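Setting up the kitchen cell in Perkura: pick, place and wrist view

Last updated in June

This page covers the simulated kitchen cell that comes with Perkura, from a clean install to a pick and place run you can leave going. It assumes you have the arm model loaded and can jog it from the side panel. If you can't, do the Bittencourt starter page first and come back.

You will need:

Perkura with the kitchen pack switched on
The Dorkix grasp plug-in
A project folder with write access

1. Place the arm

Open the kitchen layout and drop the arm base in front of the counter, on the stove side. Turn it so that the first joint faces the worktop at zero. The links are bulky low down, and they will overlap the counter edge in the room view. Overlap on screen does no harm. What you want to avoid is a contact, so switch on the contact overlay and jog the first two joints slowly through their range. Any red marker on the lower links means the base is too close. Move it back a little and try again.

Save the base position before you do anything else. Perkura does not save it with the layout, and a reload puts the arm back in the middle of the floor.

2. Set up the board and the tray

Put the cutting board on the marble within easy reach of the arm, and the tray to the right of it, towards the dark wall panel. Leave bare worktop between them. If the two are touching, the tray can be nudged when the board settles at the start of a run, and your place position will be wrong from then on.

Fix the board to the counter. Leave the tray free, as you want to see if the gripper knocks it.

Run the first pick with a small item and stop the arm once it has lifted clear.
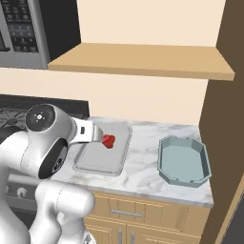

Room view, arm paused with a small red item held over the board. The tray is to the right.

Check three things while the arm is paused. The wrist should be clear of the shelf, the item should stay put in the fingers when you step the clock forward, and the contact list should show the item against the fingers only. If the board is still in the list, the lift is too low.

3. Set the grip force

Dorkix starts with a force limit of 100, which is too high for the food items. They get pushed into the fingers and then jump out when the arm moves. Bring the limit down in steps until the item slips, then go back up by 2. Write the figure in the item's own file and leave the gripper file alone, or you will change it for everything.

Flat items need a bit more care. A wide, thin shape can turn between the fingers even when the force is right. Raise the finger friction before you raise the force, and make sure the closing line passes near the middle of the item.

4. Check the wrist view

Switch to the wrist view and pick up the largest item in your set. For us that is the steak, and if the view is good enough with that in the fingers it will be good enough with the rest.

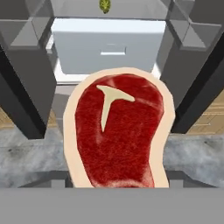 Both fingers should show, one up each side, with the palm plate along the bottom. If one finger is missing or much larger than the other, the view is mounted off centre. Go to the mount settings and put the sideways offset back to zero. You also want to be able to see past the item to something fixed, such as a drawer front or the worktop, or it is hard to judge how the hand is moving.

If the fingers flicker, the near limit of the view is set too far out. Halve it and look again.

5. Leave it running

Set the run length to 3000 steps and start with 2 items only. Watch the first run through. After that you can turn off the room view, and the cell will go a good deal faster.

The log file goes in the project folder. Look for these:

"grasp lost" – force or friction too low, see step 3
"base contact" – the arm has moved or the base position was not loaded, see step 1
"target shifted" – the tray has been knocked, see step 2

Looking after the cell

Clear the log now and then. It is written in one piece and Perkura gets slow to open once it is over a gigabyte. After any update to Dorkix, run step 3 again for one item before you trust the old force figures. Updates to the kitchen pack can also reset the friction on the worktop.

The settings from this page are in the Stindstead folder of the kitchen pack, under layouts. Copy them into your own project before you edit them.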